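About Curkcombe Workshop

Curkcombe is a shared workshop for people who build robots and other automated things at home and run out of room, tools or patience. We have benches, a small machine area, a parts wall, and one long-running group project that anyone with a membership can work on. We are run by our members and we rent the ground floor of the old Saliba upholstery building.

How we started

Yolanda Salazar was building a camera slider in her garage and kept borrowing a drill press from Ieuan Beddoe, two streets over. Ieuan was building a chicken coop door that opened on a timer. They put up a notice at the hardware store asking if anyone else wanted to split the rent on a space. Six people answered. The lease began in September, and the first month went mostly to rewiring the back half of the room and throwing out foam.

Membership now stands at 173. Most members come in a few times a month. A smaller group is here nearly every evening, and those are the people you will meet if you drop in.

What we work on

Members bring their own projects. At the moment the shelves hold a plant watering rig, a pen plotter made from two dead printers, a blind opener, several 3D printers in various stages of repair, and a sorting machine for screws that works well with large screws. You don't need to show anyone a plan before you begin. You do need to label your box and take it off the bench when you leave.

The group project is called Uver. It is a two-arm kitchen helper. The aim is a setup that can handle ordinary dishes and cookware on an ordinary table: plates, mugs, a saucepan, a lid. We chose kitchen things because everyone has them and because they are awkward in different ways. A plate is thin at the rim. A mug has a handle that may be facing the wrong direction. A glass lid is hard for a camera to make out, and the knob is the only good place to take hold of it.

Khalil Chamoun leads the hardware side of Uver. That covers the mounts, cable routing, power and the grippers. Kumudini Matubbar leads the software side, including calibration and the record of every run. Both of them will take on new people with no background, provided they read the bench notes first. The notes are in the green binder and also on the members' drive.

We lay the table with real kitchenware bought secondhand or given by members. Toy food and foam blocks were fine for the first tests, but they taught us little about how much grip a real plate needs. Before a run, one person sets out the items and a second person checks that nothing is sitting where an arm needs to pass. The person at the keyboard says "moving" out loud before starting. Everyone else stays on the far side of the tape.
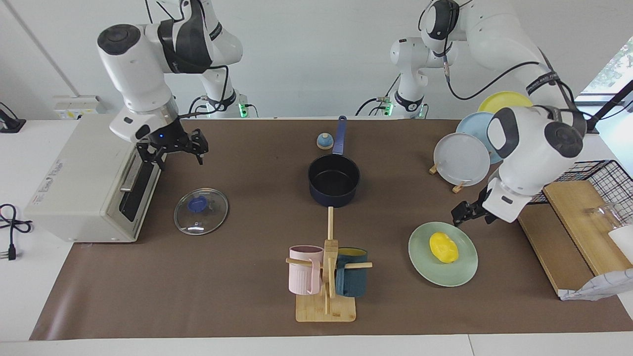
Do I need to own a robot arm to join the Uver group?
The arms stay at the workshop and are shared by everyone in the group, so all you need is a membership and the safety session.

The safety session takes 30 minutes and is given by Ayman Hattar, who also looks after the machine area. He covers the stop buttons, loose sleeves and hair, what to do when an arm stalls, and how to power down in the right order. You sign the sheet at the end and your name goes on the list by the door. If you have been away for more than a year, please take it again.

Home builds

A good part of what we do is help people with builds they keep at home. The common problems are the same ones we had: a power supply that is too small, a motor mount that flexes, cables that get pulled when the arm turns, and a table that wobbles. Bring in the part that is giving you trouble, or bring measurements if it is bolted down. A few clear photos of the wiring help a great deal.

We keep a lending shelf for members. It has a bench power supply, a crimping set, calipers, two multimeters and a box of spare connectors. Items go out for 14 days. Write your name in the book. If something breaks while you have it, write that down too, and we will either fix it or replace it.

Members who are setting up an arm on a kitchen or dining table usually ask what to put under the work. A plain, matte covering in one color has served us well. It cuts glare from a white tabletop, and small items are easier to pick out against it. Tape down the edges if an arm will be working close to them.
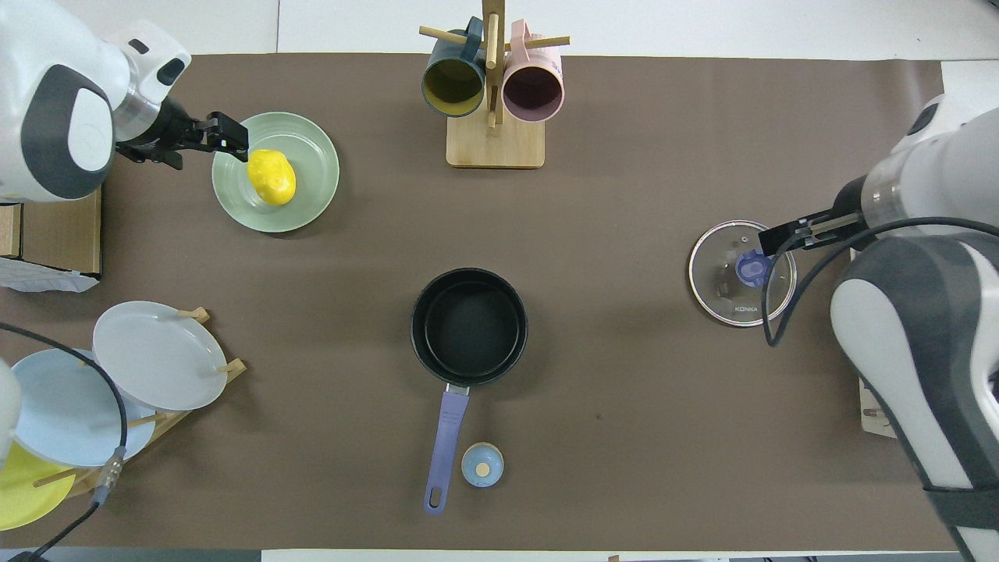 Uver bench: right gripper at the knob of the glass lid, left gripper over the rim of the green plate.

Gritetti

Gritetti is our printed newsletter. It comes out when there is enough to fill it. Recent issues had a wiring guide for beginners, a parts swap list, and Kumudini's write-up on why her first calibration target was the wrong size. Back issues are in the rack by the sink, free to take.

Visiting

The door is open to visitors from 6 p.m. on open evenings, which are posted on the calendar page. You can look around, ask questions and watch whatever is running. Children are welcome with an adult and need to stay behind the tape when the arms are powered. There is parking behind the building, and the ramp is on the alley side.

To join, fill in the form at the front desk or send a note through the contact page. Yolanda answers most of the mail and usually gets back to people within the week.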